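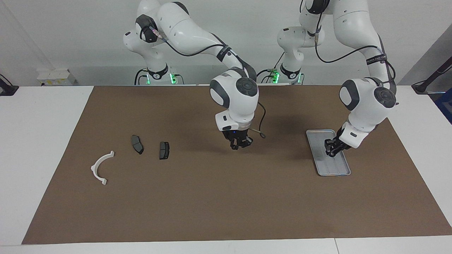

Ayman Benkirane says a tray is the wrong place for brake pads and I should keep them on the mat, tray for the small stuff only. I love a good tray, so this hurt a little! But he has done a lot more brakes than me and now I'm rethinking my whole table.

I do all my own bike and car odds and ends indoors at a white table with a big brown mat on it, and I've gotten really into laying everything out before I start. It makes the job so much more fun. What I have is a shallow metal tray with a rim, a couple of pads, and the usual little plastic brackets that never seem to have a home. My questions:

Do pads go in the tray or on the mat? Does it matter if they lie face up? And how do you keep left side parts away from right side parts when it's all one table? I mixed mine up once and had the whole thing apart again after nine miles. Never again.

Feven Gudeta, 2021-02-12
Car & Garage > Workbench > Laying out parts

Hawi Chala

Oh I love this topic. Mat for the pads, every time, but for me it comes down to what else has been in the tray. If it has held greasy bolts, there's a film in there even when it looks shiny, and you don't want that on the friction surface. A clean tray is fine. I just can't be trusted to have a clean tray.

Lay them friction side up. You can see the wear, you can see if there's a chip, and you aren't rubbing the face on whatever is on the mat. I also leave a gap between them wide enough for my fingers so I'm picking them up by the backing plate.

For left and right, masking tape! Run a strip down the middle of the mat and write L and R on it. Or do one wheel completely, put everything away, and then start the other one. That's slower to talk about than to do. My neighbor in Edport does it that way and she's faster than me. 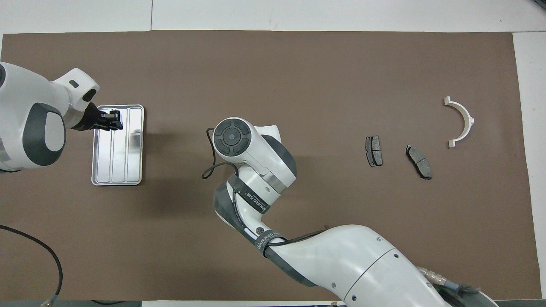 Two pads on the mat, and the tray with the long channels.

If your tray has channels like that, use them. Bolts in one, clips in another, and keep the last one for whatever comes off the car and isn't going back on. Put them in the order they came off, top to bottom, and you can work backward without thinking. I get a silly amount of joy out of this.

Meron Woldemariam

wipe the tray with brake cleaner and it's fine, I've always put pads in mine. write on the backing plate with a paint marker, inner / outer, that's the mix up that gets people more than left and right

Ayman Benkirane

Still saying mat. Plastic brackets I'd keep out of the tray too if you're spraying cleaner in there, some plastics don't like it. Put them off to one side where you won't lean on them.

One more thing for Feven: start a notebook. Date, which wheel, pad thickness, mileage. I have a set I checked again after 2,183 miles and it was great to have the first numbers to hold them up against. A caliper for measuring is nice but a small ruler will do.

Feven Gudeta

Tape is going down tonight. Thank you all, and Meron, I'm buying the paint marker too. Any color that shows up best on dark gray?

Meron Woldemariam

yellow

Last updated in April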